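Womach Countertop Dishwasher
Section 4: Connecting, Loading and Your First Wash

You've unpacked the machine, checked the parts against the list in Section 2 and picked a spot for it. Now comes the fun part! Set aside an hour for the first run, most of which the machine spends working on its own.

4.1 Connecting to the faucet

The inlet hose (gray, with the Skellach quick connector on one end) can be fitted and removed by hand as often as you like. Once you've done it a couple of times it takes seconds.

1. Unscrew the aerator from the tip of your kitchen faucet. If it's stiff, wrap a cloth around it before you use pliers, so the finish doesn't get scratched.
2. Check that the flat rubber washer is inside the faucet adapter. It sometimes sticks to the plastic bag it came in.
3. Screw the adapter on clockwise until it's snug.
4. Pull down the collar on the Skellach connector, push it up onto the adapter and let the collar go. You should hear a click.
5. Tug gently. If the connector slides off, repeat step 4.
6. Lay the drain hose in the sink with its curved end pointing down, and clip it to the sink edge.
7. Open the cold tap slowly and look for drips.

CAUTION: Never leave the tap open when the machine is off. The hose holds full water pressure the whole time.

NOTE: Pull-out spray faucets won't take the adapter. Use the tank instead (see 4.2).

4.2 Filling the tank instead

No faucet nearby? No problem at all. The built-in tank lets you run the machine on a desk, in a camper or out on a covered porch.

1. Open the lid on top of the machine.
2. Pour in clean, cold water with the jug provided.
3. Stop when you hear two short beeps. A little extra goes into the overflow channel, but a lot extra goes on your counter.
4. Close the lid and put the drain hose in a sink or a bucket that can hold the full tank.

CAUTION: Don't pour hot water into the tank. The machine does its own heating, and the fill sensor is set up for cold water.

4.3 Plugging in

Plug the cord straight into a grounded wall outlet. Power strips and extension cords can overheat when the heater comes on, and so can an outlet shared with a kettle or toaster oven.

The display lights up and shows 94 for a moment. It's the software version for this model, and our support team may ask for it if you call.

4.4 The empty run

Run the machine once with nothing in it. This flushes out any dust from shipping and gives you a chance to check your connections before there are glasses involved.

1. Close the door until it latches.
2. Turn the dial to Quick.
3. Press Start.
4. Stay close for the first few minutes and look under both hoses.
5. When the cycle ends, open the door and wipe the seal with a dry cloth.

A faint smell of new rubber is normal and goes away after a few washes. A humming noise with no water coming in means the tap is shut or the tank is low. Press and hold Start for 2 seconds to cancel, fix the water supply and begin again.

4.5 Loading

The spray arm throws water up from the bottom, so everything dirty should face down or toward the middle. It's a small machine with a surprising amount of room in it, and you'll soon find a layout that suits the things you use every day.

1. Scrape off bones, rice and anything else solid. There's no need to rinse.
2. Stand plates in the rear slots, one per slot.
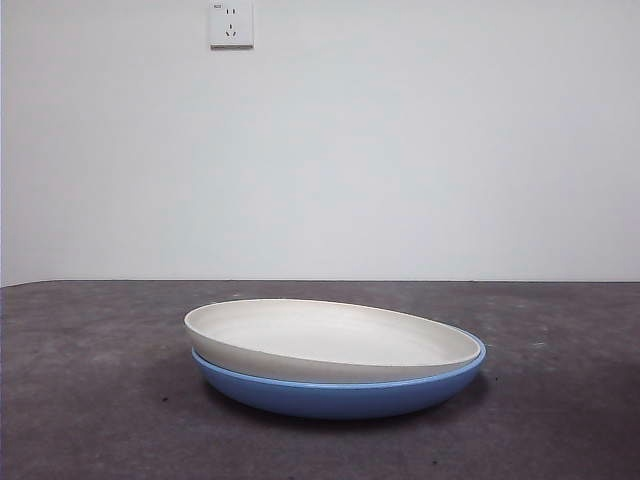

3. Lean bowls at an angle in the front row so water can run off them.
4. Put cups and glasses upside down on the fold-out shelf.
5. Drop forks and spoons into the basket with their handles down. Knives go in with the blades down.
6. Spin the spray arm with a finger. If it bumps into anything, move that item and try once more.

NOTE: Mixed sizes are fine. Put your largest dinner plate in the end slot, where the tub is tallest, and work inward.

CAUTION: Keep wood, cast iron and hand-painted pieces out of the machine. Thin plastic tubs can flip over and fill with dirty water, so wash those by hand too.

4.6 Detergent

Use dishwasher powder or half-size tablets. Regular dish soap makes an astonishing amount of foam, and it will find its way out through the door.

1. Open the small cup inside the door.
2. Add powder up to the lower line for everyday loads, or the upper line for greasy ones.
3. Snap the cup shut.

4.7 Choosing a cycle

Quick: lightly used cups and plates.
Daily: the one you'll use most, great for a normal dinner load.
Heavy: baked-on sauce, cheese and egg.
Glass: cooler water and a gentle spray.
Air: fan only, with no water.

Turn the dial, press Start and go do something nicer than dishes! To add a forgotten cup, press Start once, wait for the spray to stop, and open the door slowly. Steam may come out, so keep your face back. Close the door and press Start to carry on.

4.8 If a code appears

E1: No water coming in. Check the tap or refill the tank.
E2: Not draining. Straighten the drain hose and clean the filter.
E4: Door open. Push until it latches.
757: Demo mode, left on from the store. Unplug the machine, hold Start while you plug it back in, and let go at the beep.

For any other code, turn to Section 7. Filter cleaning is covered in Section 5.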